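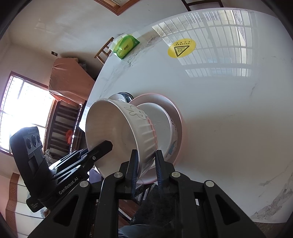 Prata Tableware Handling: Data Card

Prata is a collection of household manipulation examples recorded in homes with hand-held grippers. It was prepared to support imitation learning for table clearing, dish sorting and the stacking of bowls and plates. Each example pairs the view from a camera on the gripper with the position of the tool and the opening of its fingers. The collection favors everyday objects that are awkward to grasp, such as a ceramic bowl with vertical ridges on the outside, tilted on its side and held by the wall between two narrow black fingers. Work surfaces are those found in the home, including glossy marble tops on which window light is strongly reflected.

Maintainer: Martim Tavares
Current release: June, version 2
Status: open to partner groups on written request

1. Purpose

The collection is intended for training and evaluating policies that must pick up, turn, separate and set down tableware. It may also be used for pretraining visual encoders on close-range views of hands and tools at work. It is not suitable as the only source of training data for a system that will operate near people – no safety annotations are included, and contact forces were not measured.

2. Organization of the data

Recordings are grouped by site and then by session. A session is a continuous period of work in one room with one set of objects. Within a session, each episode covers a single instruction, for example "place the small bowl inside the large bowl." Episodes last up to 20 seconds. Longer tasks are divided into consecutive episodes that share a task identifier, so that they can be rejoined in order.

The release is divided into two parts. Corkcombe contains tasks completed with one gripper. Prarkness contains tasks that call for two grippers used together, such as steadying a stack while the top item is removed. Users who intend to train on both parts should read the note on time alignment in section 5.

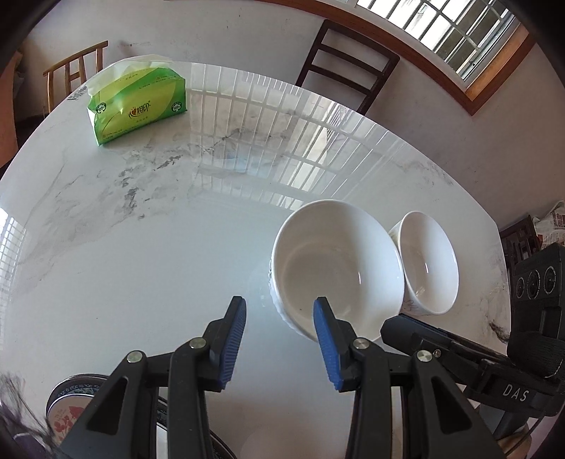 In the Prarkness part, the left and right views are stored as separate streams with a common clock. Either stream may be used alone, though the instruction text always refers to the task as a whole. The other tool and the other hand will often enter the view, and these have been left unmasked.

3. Collection procedure

Operators received a written task sheet and completed 12 practice episodes before their first recorded session. They were asked to work at a natural pace, to begin with the fingers open, and to pause briefly before and after each movement. The starting arrangement of objects was changed between episodes.

Residents' belongings were not cleared from the surroundings unless they were private or fragile. Packets, papers, trays and furniture may therefore appear in the background. Lighting was left as found, and windows were not covered.

Failed attempts were kept. An episode in which an object slips or is released early is marked with the outcome "incomplete" and is stored beside the successful episodes for the same task.

4. Annotations

Every episode carries a plain-language instruction, an outcome label and a list of the objects handled. Objects are named by general type (bowl, plate, tray, lid) and size relative to the others in use. Material is recorded only when the operator entered it on the task sheet. Grasp points are not annotated.

Labels were entered by the operator and checked by a second reader at Brilport. Where the two disagreed, the episode is marked "review" and left out of the default training split.

5. Known limitations

Wide-angle lenses bend straight edges and darken the corners of the view. Calibration files are supplied for each device, and users should apply them before estimating distances. Reflections on polished tabletops can be mistaken for objects by detectors trained on matte surfaces. Bright windows may be overexposed.

Time alignment between paired grippers can drift by up to 5 milliseconds over a session. A correction table is included with the Prarkness part – it is not applied automatically.

Tableware is overrepresented compared with cutlery, and right-handed operators are overrepresented compared with left-handed ones.

6. Privacy and access

Written consent was obtained from operators and residents. Audio was removed before release. Requests to withdraw a session are handled by the maintainer, and withdrawn material is deleted from the next version. Partner groups must then replace their local copies.

Corrections to labels should be sent to Martim Tavares at Brilport, with the site, session and episode identifiers.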